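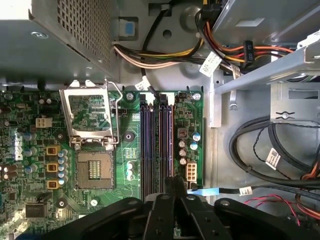 Wrist view. Gripper over the memory slots, CPU socket open with the load plate up.

Home | Threads | Topics | About | Log in

Sumathi Bangera
September 14, 2019

1/ Been reading the Turnel write-up on robots taking desktop PCs apart and putting them back together. The headline is 100 out of 100 memory modules seated. I have questions.

2/ The method, briefly. Wrist camera only, no overhead view. A person guides the arm through the job 44 times, the model learns from that, then it runs alone. Fine so far. I like the wrist camera idea.

3/ But look at what the camera gets at this distance. The fingers are right over the memory slots and hide the lower part of them. The top latches are in view. The bottom ends aren't. So how does it know the module is fully home?

4/ Page six: "seated" means the gripper let go and the module stayed upright. Sorry, no. I've had plenty of modules stay upright and the machine still wouldn't boot. Power it on or press down with a force gauge, then tell me the score.

5/ Also, it's one Dell board in one case. Same cables, same white tags, same blue SATA lead, as far as I can tell from the methods section. Move that loop of thick black cable over the slots and run it again.

6/ They did try a second case. Two runs. Two! Both left out of the main table and put in a footnote.

7/ The open socket worries me more. All those tiny gold pins, and a gripper passing close by. The paper counts dropped parts but has no column for damage to the board.

8/ I don't think anyone's fiddling the numbers. The grasping part looks decent and I'd happily use it. I just don't buy "ready for repair shops by December".

9/ Have emailed to ask for the boot results. Will add to this if I hear back.

Comments (3)

Devendra Pandey: Zudano used the same let-go test last year and got the same grumbles.

Lavanya Unnithan: Bit harsh on 6, the footnote does say the arm was due back.

Sudheer Rai: where's the footnote? can't find it in my copy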